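Betura safe-handling project, progress report, November

Where we are – the draft rules for shared-table work are nearly done. Speed limits, stop distances, who may reach in and when. Section on worn grippers still missing, Bellis has promised comments.

Card task is the test case. Up to 150 runs so far, each logged agianst the draft checklist. Runs with no log entry dont count, we dropped 31.
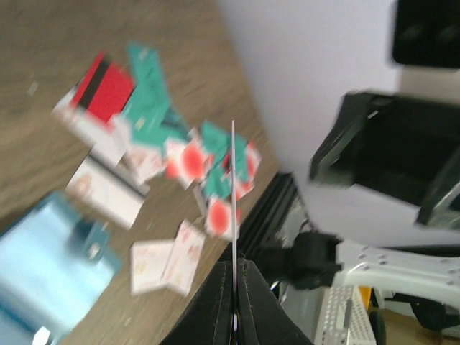 Card task, gripper over the cards on the wood table.

Next: rule on overlapping items needs rewording, two sites read it differently. Fikau wants a shorter checklist – 10 lines max. Spending on track, 2000 left for the outside review.

Related
Velurura: stop-button placement notes
Betura October report
Checklist draft, open comments

Contact the project office | Back to top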